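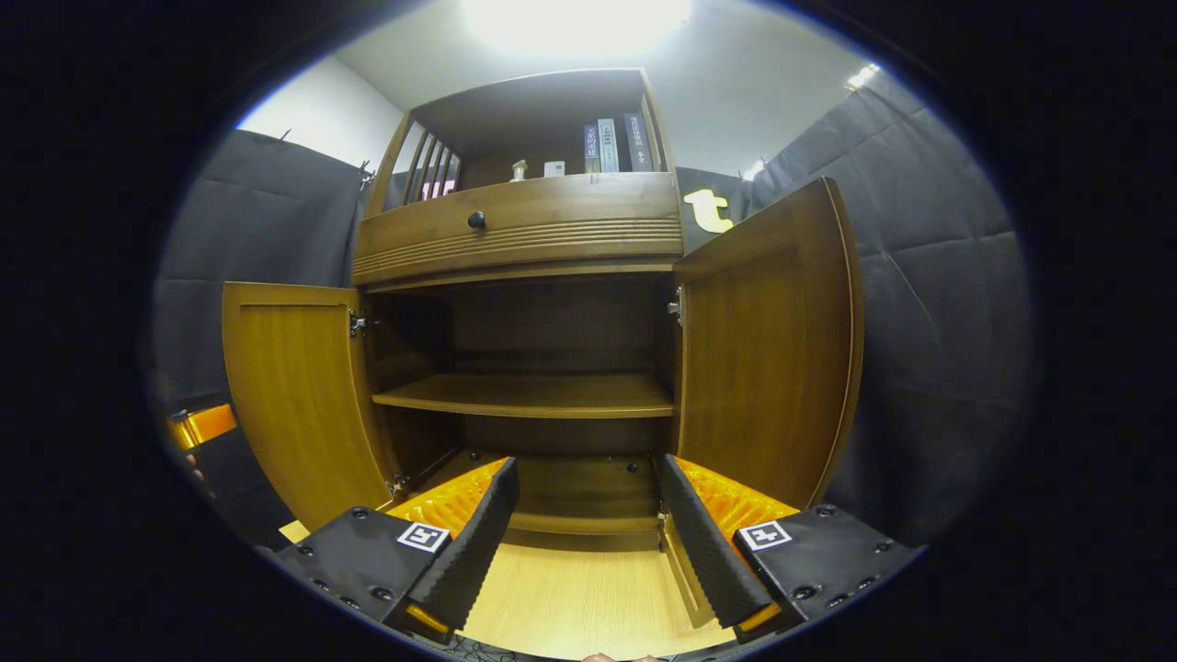 Company > About Us

Print this page | E-mail this page

About Ristirum Glove Repair

Ristirum repairs baseball and softball gloves. We replace laces, rebuild webs, patch linings, fix torn finger stalls and clean up gloves that have been left in a garage or a car trunk for too long. We work on every position: infield, outfield, first base mitts and catcher's mitts, left-handed and right-handed, for adults and for kids. The shop is at 172 Malik Street in Brinitz, and most of our work comes to us by mail.

How the business started

The company began as a side service at a sporting goods store. The store sold gloves every spring, and every summer a lot of the same gloves came back with a broken lace in the web or the heel. Customers were usually told to buy a lacing kit and do it at home. Some did. Others brought the glove in a second time with the lace run through the wrong holes.

The store set up a bench in the back room and took in relacing jobs for a flat fee. When the store closed, the bench, the tools and the list of customers moved to Malik Street, and the repair work became the whole business. We kept the flat fee for a basic web relace and still use it today. Everything else is quoted after we have looked at the glove.

For the first few seasons we worked only for local teams. Then coaches who had moved to other schools started shipping boxes of gloves back to us, and we put up an order form so people could send them without calling first. Mail orders passed walk-ins not long after that.

What we do

A full relace is the job we do most. The old lace comes out, the holes are checked and the glove is cleaned before new lace goes in. We use rawhide lace cut in our own shop from whole sides of leather, in the common colors (tan, black, dark brown, red, blue and gray). If you want a color we don't keep, ask. We can usually get it, but it adds to the wait.

A partial relace covers the web, the heel, the fingers or the wrist. We will tell you if we think a partial job is poor value. Lace in one part of a glove tends to be the same age as the lace in the rest of it, and if the web has broken, the fingertips may be close behind. The choice is yours either way.

Web replacement is done when the leather of the web itself has torn. We make closed webs, H-webs, I-webs and trapeze webs. A new web will not match the old leather exactly. The color can be brought near with dye, and it gets nearer with use, but you will be able to tell.

Lining and palm work takes the longest. The glove has to be opened up, which means unlacing the heel and turning part of the glove inside out. We replace torn palm linings, wrist linings and heel pads. We don't do this on gloves made of synthetic material, where the layers are glued and won't come apart cleanly.

Cleaning and conditioning is included with any full relace. We clean with a mild soap made for leather and finish with Flultent, a conditioner we mix here and sell by the jar. It has no petroleum oil in it and goes on thin. We have seen a good many gloves ruined by too much oil, and a heavy, dark, floppy glove is one of the few problems we can't do much about.

We also break in new gloves. This is done by hand with a mallet and a ball. We don't steam gloves or put them in an oven, and we'd ask you not to either.

What we don't do

We don't sell new gloves. People ask us which brand to buy, and we will talk about leather and construction with anyone who calls, but we don't carry stock and we don't take commissions from makers.

We don't restore collectible gloves. A glove that has value for its age, or for the player who signed it, should go to someone who specializes in that work. New lace or conditioner can lower what a collector will pay. If a glove comes in that looks like it may be one of these, we will stop and contact you before touching it.

We don't repair bats, helmets, catcher's gear or cleats. We did try cleats for one season.

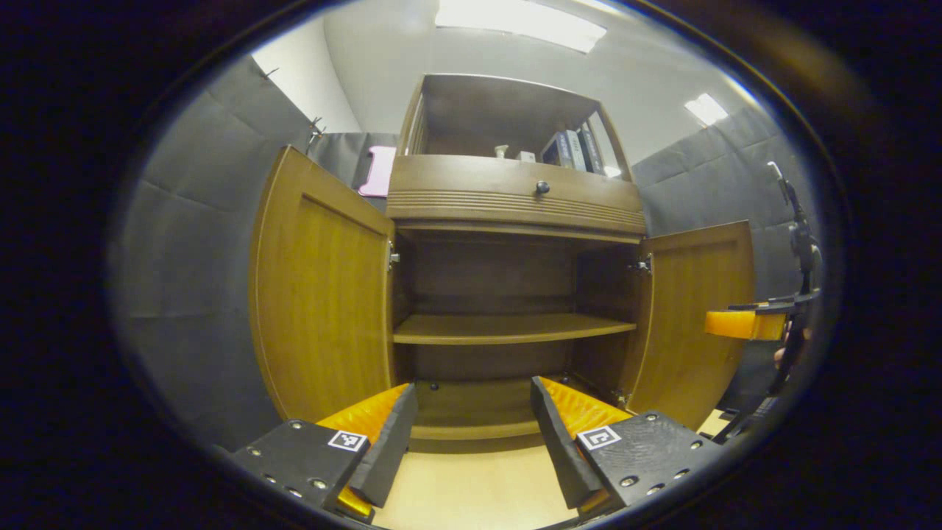

The people and the shop

Eight people work here. Most of us play or used to play, mainly in adult leagues, and a few came from shoe repair or saddle work and learned gloves on the job. A new hire starts on wrist and heel laces and moves on to fingers, then webs. It takes a full year before anyone opens a palm on a customer's glove alone. Practice is done on gloves we buy in lots or that people donate when they're past saving.

Each glove is handled by one person from check-in to packing. That person's initials go on the work slip that ships with the glove, so if you have a question later we know who to ask. A second person checks the knots and tries the glove on before it's packed.

Last year we repaired 1460 gloves. The largest share were youth and high school gloves, followed by slow-pitch softball. Catcher's mitts are a small part of the total and take up a lot more than their share of bench time.

Turnaround

Timing depends on when you send it. In the fall, a basic relace normally goes out within the same week we receive it. The wait builds through the winter as teams get ready, and in early spring it can reach about eight weeks for lining and palm work. If your season starts in spring, send the glove as soon as the last one ends.

We set aside bench time in season for emergency web relaces. Call before you ship. If we can take it, we will give you a code to write on the outside of the box. There is an added charge for this, and it applies only to lace, with no leather work.

The shop closes for the last part of June for inventory and for cutting lace. Boxes that arrive during that time are accepted and logged, but work doesn't start until we reopen.

Schools and leagues

We have team accounts for schools, travel clubs and recreation leagues. With a team account, you can send gloves together in one box and get one invoice. Please put a tag with the player's name and number on each glove. A piece of tape inside the wrist strap works. Loose notes in the box get separated from the gloves.

Leagues in the Brinitz area can also book a repair table at opening day. We bring lace, tools and a few jars of Flultent and do small repairs on the spot: broken wrist laces, loose webs, knots that have pulled through. Bookings for the next season open in the fall.

We run a lacing class a couple of times each winter, at the shop. It covers tools, how to read the path of a lace before you pull it out, and the knots used at the heel and the fingertips. You bring your own glove and leave with at least part of it relaced. The class is open to adults and to players of high school age. Coaches are welcome to bring an equipment manager along.

Our guarantee

Lace we install is guaranteed for one playing season. If it breaks, send the glove back with the work slip and we will replace that lace at no charge, and we pay the return shipping. The guarantee doesn't cover dog chewing, lawn mowers, water damage or lace that has been cut. It also doesn't cover old lace we weren't asked to replace.

For leather work we guarantee the stitching. Leather that was already thin or cracked when the glove came in may tear again beside the repair, and we'll note that on the quote if we see it.

If we look at a glove and decide it isn't worth fixing, we will say so and send it back. You pay only the return postage. Some people tell us to go ahead anyway, usually with a glove that belonged to a parent or one they've had since school, and we're fine with that as long as everyone understands how it may hold up.

Visiting and contact

The counter at 172 Malik Street is open weekday afternoons for drop-off and pickup. Parking is behind the building, and the customer door is on that side. The front door on the street is for deliveries. You don't need an appointment to leave a glove, but quotes on leather work are usually sent the next business day, after the person who would do the job has had a look at it.

To ship a glove, fill out the repair form and put a printed copy in the box. Take out anything you keep in the glove, such as a ball, a batting glove or a sliding mitt. Don't oil it before you send it. A dry glove is easier for us to work on than a freshly oiled one, and new lace takes hold better.

Prices and the current wait are listed on the Repairs page, which was last updated May 6, 2026. For team accounts, opening day tables or the lacing class, use the contact form and choose the matching subject so it goes to the right person.

Print this page | E-mail this page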